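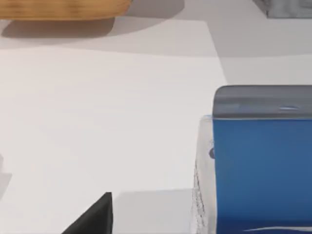

Nandini Varma wrote back that an offset which stays the same size wherever you drive the arm is nearly always the camera mount numbers, and to leave the controller gains alone till that's ruled out.

Ok so left them alone. Log so far, sorry for the mess, typing between jobs.

Ticket: gripper closes short of target in sim, Trineo arm, home build
Opened by: Keerthana Suvarna
Status: open, workaround in place

Setup. Trineo arm, printed links, Esico servos, Cedel board doing the joint control. Lives on the bench in my garage. Everything gets run in the sim first on the kitchen counter world, then on the real one if it behaves. Sim was behaving up till I reprinted the fingers. New ones are longer, came off the Kandasamy files.

Symptom: arm goes to the can, fingers close before they get there. Gap is 35 mm. Same every time. No error on the board, no warnings in the sim log, it thinks it's done a lovely job.
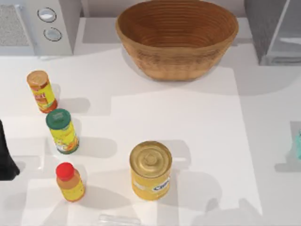

Counter world, gold can out on its own in the open.

Gold can is the target for all of the below. Picked it becuase there's clear space next to it and I don't have to worry about clipping the others. The yellow tins over on the left are too close together for testing.

Tried:

1. Restarted sim, cleared cache. No change.

2. Rolled the Cedel firmware back to the July build. No change, and lost my saved joint limits doing it. Export yours first!! Went forward again after.

3. Moved the target to the other side of the counter. Same gap, same direction – always short along the approach, never sideways. Fits what Nandini said.

4. Rendered with shadows off in case the detector was grabbing the can's shadow edge. No change. Turned them back on.

5. Skipped the detector completly and typed the can's position in by hand. STILL short. So the camera isn't it, or isn't all of it. Sent this to Nandini, she agreed and said check the tool point.

6. Tool point. In the arm description file the fingertip offset was still the old finger. Mesh had been swapped, number hadn't. So the sim draws the new finger but plans with something else. Changed it.

7. Gap down to a few mm on the hand-typed position. Good. Ran 60 grasps overnight from mixed start poses, 32 closed on the can. The rest knocked it or pushed it along.

8. Watched some of the bad ones back. Wrist swings late, finger catches the side of the can coming in. Slowed the last bit of the approach and added a 300 ms pause before close. Much better by eye, haven't rerun the full lot.

9. Put the detector back in. Small sideways error now that wasn't there before, or was hidden by the big one. Remeasured the camera bracket with calipers, the value in the file was for the old bracket too. Sigh. Updated, not tested.

Still to do:
- rerun the overnight batch with the bracket fix
- try one of the tins on the left once the gold can is reliable
- collision shape on the new fingers, pretty sure it's still the old box
- real arm. Not plugging it in till the sim batch is clean, last time it had a go at the vise

Question for anyone on the same files – does the Kandasamy finger ship with a tool point anywhere? Couldn't find one in the download, I measured from the mounting face to the pad centre. If it's meant to be to the tip then I'm out again.

Also the Esico at the wrist is humming when it holds position on the real arm. Probably seperate. Will open another ticket if it's not just the longer finger weight.

Leave this open please. Will post the batch numbers when I've got them.

Recent tickets
Cedel board drops joint limits after rollback
Esico servo hum at hold, wrist joint
Trineo arm: mesh loads at wrong scale
Counter world: objects slide on reset
Detector picks up lid and ignores the can
Printed gripper fingers, which filament colour shows up best on camera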